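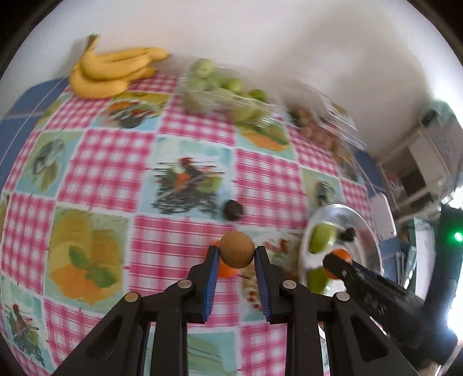

I spent most of November on a spreadsheet, so I may as well write up what came out of it. The question was what to buy for the gripper work next year, and in what order. I had a number from the grant, a wish list that was well over the number, and a strong feeling that I would get the order wrong.

The budget is split in two. There is a small pot for hand-held grippers and their parts, and a bigger one for the arm that will eventually do the same jobs. I had assumed the arm should come first, since it takes the longest to arrive. Kanokwan Noiphan, who has bought more of this stuff than I have, told me to turn that around. Her point was that an arm with nothing to learn from is a very expensive coat rack for the first few months, while the hand-held units earn their keep from the first morning. You can use them at a kitchen table with a bag of groceries.

So the hand-held side got sorted first.

**Grippers**

I priced two options. The Surkberg unit comes assembled and calibrated, and costs $1000 each. The Zilter is a kit at $800. You need 2 for two-handed work, so the difference is $400 a pair, and on paper the kit wins.

I went with the Surkberg anyway. Building the kit takes a couple of evenings per gripper if you are careful, and the linkage has to be square or the fingers don't meet. Mine didn't, on the one I borrowed to try. I could have fixed it, but I would be fixing it again every time a screw backed out, and I know myself well enough to know I would put that off. If you like building things and have a decent bench, buy the kit and keep the money.

**Finger pads**

This is the line I got most wrong in the first draft. I had put down one spare set per gripper for the year. Pads are a consumable. They pick up grease and juice, the ribs wear down, and once they are worn the small round items start to slip out sideways. Large things like a banana hardly care. Small hard things care a lot.

The new figure is 20 sets. They are cheap, and shipping costs the same for one as for a box of them, so I ordered the lot together.

**Things to pick up**

Props get their own line now. Last year I paid for them out of pocket and lost the receipts. Fruit is good because it is cheap, it varies, and every piece is a slightly different size. It also goes soft, so you buy it again every week. I budget it as groceries and the finance office has accepted that so far. Tablecloths, plates and clear tubs come from the discount store and go under the same heading. I want plenty of different patterns and a few shiny surfaces, so I buy whatever is on the shelf.

**Storage**

Boring, but it needs to be in there. Video fills drives faster than I ever plan for, and I keep two copies of everything. I bought from Chisholm last time and the drives have been fine, so I'm doing it again without shopping around. The second copy lives at the office – the first stays at home with me.

**The arm**

Here I have a quote from Potholm and nothing signed. The quote covers the arm, the controller and a year of support. It does not cover the table mount, the emergency stop, the power work the room needs, or the freight. When I added those myself the total went up enough that I had to drop the second arm from this year's plan. I would suggest anyone asking for a quote should ask for the delivered and installed price in writing, and then ask what is still missing from it.

I also asked whether the finger pads from the hand-held units would fit the arm's gripper. They will with an adapter plate. I'd like the same pads on both, so the plate went on the list too.

**What I left out**

A better workstation. The current one is slow, but slow still works overnight. Travel is out as well. I kept a little back for repairs, which last year's plan didn't have at all, and it hurt when a cable went.

The order went in for the grippers, pads and drives. The arm waits until spring, when the second half of the money is released and I have a better idea of how much table space it needs. I still have to measure the doorway.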